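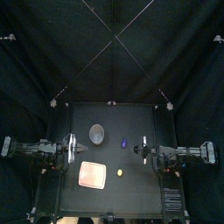 top view of the cell, both arms in

Home > Help > Bench Automation > Two-arm cells
Tags: calibration, enclosure, grippers, maintenance

Right arm drifts off to one side after we rehung the cloth, left arm fine??

Posted by kolow_bench

Hi all, quick one hopefully. Two arm tabletop cell, arms come in from left and right, black cloth on the walls, overhead camera plus a low one at the front. Took the cloth down on Saturday to get the lint off it, put it back up, re-clamped everything. Arms never came off their mounts.

Now the right gripper lands to the side of whatever I send it to. Same side every time. Over 4 mm at the middle of the table, less near its own mount. Left arm hits everything like before. I run the same set for checking: clear-ish cup, the tray, yellow thing, the little purple egg. Cup and tray are on the left arm's side so those always pass. Purple one is where it goes wrong, fingers come down next to it instead of over it.

Tried so far:
- rehomed both arms, twice
- power cycled the lot
- swapped the finger pads on the right
- re-ran the camera calibration from the saved file (Pulldale sheet, the one that came with the table)

Red light on under both arms same as always, blue one on the right also the same as always. No faults in the log. I need this running by Monday and do not want to pull the arm off if I can help it. Where would you start?

Also the cross cords at the back, do those matter? I retightened them by feel.

giltance_tom

Start with the cords and the center post, before you touch the arm. If your table is the kind I'm thinking of, the cords cross at the back and pull on the same frame the camera bar sits on. One side tighter than the other and the top of the frame leans a hair. Camera leans with it. You'd never see it by eye.

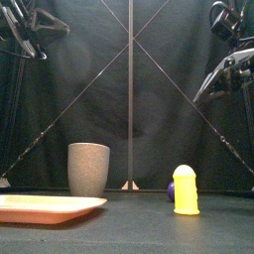 Order I do it in:

1. Slack off both cords till they just hang straight.
2. Check the foot of the post at the back edge is sitting flat. Ours had a fold of cloth trapped under it once, cost me a morning.
3. Bring the cords back up a bit at a time, swapping sides. Pluck them. Should sound close to the same.
4. Level across the top bar, then the table.
5. THEN calibrate, and do a fresh one. Don't load the saved file, it only knows where the camera was before you took the cloth down.

Step 5 is probably half your problem. Loading the old file isn't a calibration, it just puts the old numbers back.

One thing that doesn't fit though. If it was only the camera I'd expect the left arm to be off too. Did you calibrate the two arms separately? On ours each arm has its own offsets and you can get one good and one bad.

kolow_bench

Separately yes, but the left one I did fresh a few weeks back and the right one is from January. Ugh. Ok doing the cords now.

V. Stanciu

Tom's order is good, I would add the cables on the right arm. With the cloth back up the wall can sit closer in than it used to, and if the loop under the wrist drags on it you get a sideways pull. Worst at full reach, small near the mount, wich is what you describe.

Easy test. Motors off, swing the right arm by hand from the mount out to the middle of the table. Slow. If it gets heavy or springs back, look at the cable.

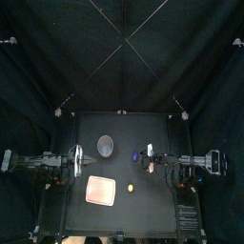 Leave slack enough for the wrist to turn both ways with the arm all the way out, then tie it at the mount end only. Two ties there. Don't tie near the gripper, everybody does it and then the wrist has nothing to work with. Keep the loop above the table too or it will sweep your small parts around.

Cloth: clamp the back edge first, corners then middle, then the sides, then the high clamps. If you do the high ones first the sides belly inward. We use the Baldursdóttir clamps with the rubber faces, the bare ones slipped on us.

And check the mount bolts on the right anyway. 4 mm is a lot for cloth. Paint pen line across each bolt head and plate so next time you only have to look.

For checking after: 11 points on a grid, right arm only, full reach included. Then run 300 cycles on something light like the ball and do the grid again. If the second grid matches the first you're done. If it creeps, its the bolts or the cable.

Valentin Stanciu

kolow_bench

ok update. Cords were way off, left one like a guitar string, right one floppy. Evened them up. Cable was dragging too, could feel it in the last bit of the swing. Retied at the mount. Bolts all tight, marked them.

Fresh calibration on both arms, grid is under 1 mm everywhere except one point out at full reach. Cycles running now, will post the second grid when its through.

rb_miller

had this exact thing, ended up just typing an offset in for the bad arm. worked fine

giltance_tom

Please don't do that. The error changes with reach so one offset is only right in one spot.

@kolow what's the odd point reading? If it's the one nearest the back corner, try it again with the lights up, mine goes funny there against the black.

Back to Two-arm cells | Newest | Unanswered | Search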